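Visit to the Aketti tea works, Gromstead

We went to the August open day at Aketti, the tea packer on the old canal road in Gromstead. The gates opened at 2 in the afternoon and there was already a line back to the bus shelter. Entry was free, but you had to pick up a paper ticket at the gatehouse. Mine was number 298.

The tour starts in the blending hall. Tea comes in by truck in paper sacks and is tipped into a steel drum that turns slowly for several minutes. The guide said most of what they sell is a plain breakfast blend under the Parkirmont name, which has been made on this site for 100 years. The smell is strong at first and then you stop noticing it. Hairnets are required and they hand out earplugs, which you will want in the next room.

That next room is packing. The bagging line was running at half speed for visitors, and it was still too loud to hear much of the talk. There are signs on the wall explaining each step, so read those. The loose tea is packed on an older line at the back, which was stopped for cleaning.

After packing you go upstairs to the tasting rooms. We tried the breakfast blend and a smoky one called Phan, both without milk. I preferred the Phan, though it was a little thin – my wife thought it tasted like a campfire. They steep everything for longer than I would at home. 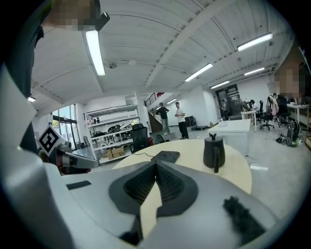

Black electric kettle on one of the round tables, Aketti, Gromstead.

The shop is by the exit and prices are lower than in town. Dented tins are sold from a crate by the door. They take cards, but the reader was slow, so bring some cash.

Parking is on the grass across the road and gets muddy near the gate. The stairs to the tasting rooms are steep, and the elevator has to be asked for at the gatehouse. Allow 2 hours for the whole visit. The next open day is planned for spring.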